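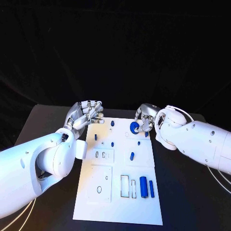
If your shop is getting a two-armed assembly station and you're the person who has to get everybody ready for it, pull up a chair. I've done this once now, at a place called Vulliston where we put together small plastic mechanisms, and I made enough mistakes the first month to fill a page, so I filled one. My first piece of advice is to start on a practice board and leave your real product on the shelf. You want something plain, with pegs and slots and maybe a ring that one hand has to hold upright over the board, like the blue one, because a ring pinched between a thumb and finger shows your people what the job looks like in about the same way they'd do it themselves. Everybody on my line got it right away. The slides I'd made the week before did a lot less for them.

I should say who I am. I ran the hand assembly bench for years before I got the title of line lead, and I'm not an engineer. The engineers wrote their own guide. Mine is for the bench people and whoever schedules them.

What you need before you start

A practice board with parts that only fit one way.
A spare set of every part, in a tray with a lid.
A notebook that stays at the station. Paper, please.
One person per shift who is allowed to change the routine, with their name posted.
Time. We set aside 34 hours of paid practice across the line before anything counted toward output, and I'd fight for that number again.

Step 1. Write down how people do the job now

Do this before the station is running. Sit next to your best assembler and write what their hands do, including the stuff they don't know they're doing. Mine was Karla Camacho, who can seat a peg while talking about her kid's soccer schedule. When I watched her closely, I saw she gave every peg a little quarter turn before pushing. It wasn't in our work instructions at all! We'd been training new hires for years without it and wondering why they were slow.

Ask permission first, and tell people what the notes are for. I skipped that with the evening crew and they figured I was timing them for layoffs. It took me weeks to fix that. If I could redo one thing in this whole project, it would be that conversation.

Step 2. Be straight about the jobs

You can't do the technical part well if everybody is scared, so ask management for the real answer and get it in writing. Ours was that the five people on the peg and ring bench would keep their pay grade, and that two would move to inspection, two would rotate through the station, and one would split her time. I read it out loud at the 6 a.m. huddle and then handed out copies.

Some people still didn't like it, and I don't blame them. Inspection is quieter work. You sit more, you talk less, and your eyes get tired before your hands do. One of our guys tried it and asked to go back to packing, and we let him. Leave room for that in your schedule.

Step 3. Set up the board and agree on "start"

Put the board flat on the table in the same place every time. Mark the position with tape at two corners (we used yellow) and make it a rule that the board touches both marks. Then lay the parts out and write down what "start" means – which pegs are standing, which parts are lying down, which holes should be open.

We argued about this way longer than you'd think. Day shift liked the cylinders lying next to their slots. Evening shift liked them standing. Either one is fine, but the station has to be told which, and so does the person resetting it. Pick one per routine and put the routine's name at the top of the card. We name ours after streets near the plant, so there's a Tramel routine and a Plondness routine, and I promise that's easier to shout across a room than a version number.

Step 4. Run it slow and keep your hands out

For the first runs, turn the speed down as low as your integrator will let you. Stand outside the marked area, with one person at the stop button doing nothing else. I mean nothing else, no clipboard and no coffee.

The urge to reach in and nudge a part is really strong for experienced people. Their whole working life has been noticing a crooked part and fixing it. So practice saying "stop" out loud as a group. It feels silly for about ten minutes and then it turns into a habit. When somebody calls it, the station stops, you follow your lockout steps, and only then does anyone touch the board.

Step 5. Teach people to read the board

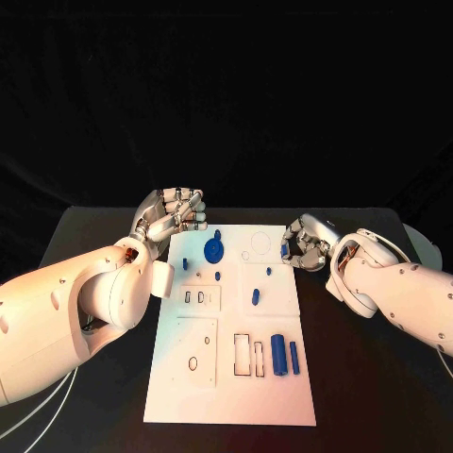
Reading the board is the skill that replaces a lot of the hand work, and I'd put most of your training hours here. By that I mean glancing at a run and knowing where you are in it: what's placed, what's waiting, what's missing. Start with the big easy stuff. On our board I'd have people find the gear-like disc at the top left first, then drop down to the lower right where the thick cylinder and the slimmer one stand up beside their two outlines, and tell me which cylinder belongs to which rectangle. After that they'd go on to the little pegs, where your eye wants to skip one. Do it with the station stopped, and let people take as long as they like.

Olesia Skoryk came up with the drill we still use. One person looks for a few seconds, turns around, and describes the board to a partner, who checks it against the card. Then they swap. People get competitive about it (I had to ban betting lunch on it). After a couple of shifts, my crew was catching a peg in the wrong place before I'd even found the card.

Step 6. Write stops in plain words

Every time the station stops, somebody writes one line in the notebook. Time, routine, what the board looked like, what you did. Skip the error code unless it's right in front of you, the system saves those anyway. What it doesn't save is "ring came down a hair left, third time since lunch."

We had 135 lines by the end of our first stretch. I went through them with a highlighter and 75 were about parts presentation, meaning how we'd laid things out. That told me where to spend the next week of training. It also gave my crew something solid to bring to the integrator's tech from Stasiv, who'd been polite to us before and was a lot more interested after.

Step 7. Change the schedule, too

Watching is tiring in a different way than building. We started out with people at the station for half a shift and they were glazed over by the end. Now we swap every hour, and whoever comes off goes to something with their hands for a while. Karla still gets bench time every day because she asked for it, and because the odd jobs and rework come to her.

Pay attention to who gets asked questions, as well. Before, a new hire learned by sitting elbow to elbow with somebody good. With the station in the middle, that seat kind of disappears. We put it back on purpose, one bench, two stools, a new person's first two weeks.

A few things people ask me

Do I need to know programming? I don't, and I get by. You need to know your parts and be willing to say "it's doing something weird" to a person who does know programming.

What if my crew is faster than the station? Ours was, on several tasks, and we kept those tasks by hand. Put that in your notes with the dates so it doesn't get re-argued every quarter.

How often should I redo the cards? Whenever a part changes, and again any time you hear two people describe "start" differently. Last time I checked ours, the Plondness card still had an old peg layout on it, so go look at yours.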